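Sterkum Moss and Algae Cleaner, 5-liter concentrate

Share 2 | Comments 2

Sterkum is a liquid concentrate for clearing moss, algae and green film from paths, patios, decking and artificial turf. It is supplied to grounds contractors, parks departments and sports clubs by Tekport.

The product is diluted with clean water and put down with a knapsack sprayer or a watering can fitted with a fine rose. No scrubbing is needed on light growth. Heavy moss should be raked or scraped off first so the liquid can reach the surface underneath.

Apply on a dry day when no rain is forecast for at least 12 hours. Green film starts to lose its color within a few days. Moss takes longer and turns brown before it can be brushed away.
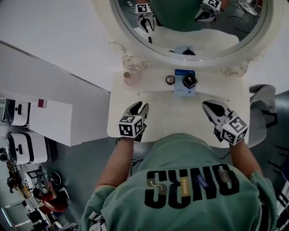
Can Sterkum be used next to lawns and flower beds?

Keep the spray off grass and planted areas. Where a path runs along a border, use a watering can or a spray hood and work in still air.

Coverage and pack details

Product code: 516
Pack: 5-liter container, childproof cap
Packs per pallet: 226
Minimum trade order: 2 packs
Store: frost-free, in the original container

A large site can be treated in a single visit. Jelle Geerts looks after the hard surfaces at the Menon business park, where 4,000 square meters of block paving are treated each November. "We used to pressure wash, and it took the sand out of the joints," he says. "Now we spray, leave it over the winter and sweep in spring. The north side of the parking lot still needs a second pass."

Sterkum can be used through the same sprayers as the Prisia path range. Rinse the tank and lance three times before changing products. Wear gloves and eye protection when handling the concentrate, and keep people and pets off the treated area until it has dried.

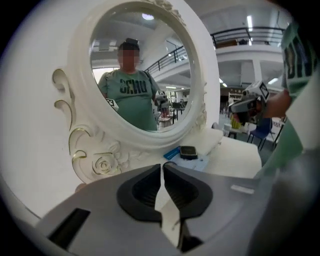
White vanity mirror with carved rose and gold trim

For trade prices and label copies, contact Sirkka Lehtinen at the Tekport sales desk. Orders placed before noon leave the warehouse the same day.

Page updated Wednesday, November 10, 2021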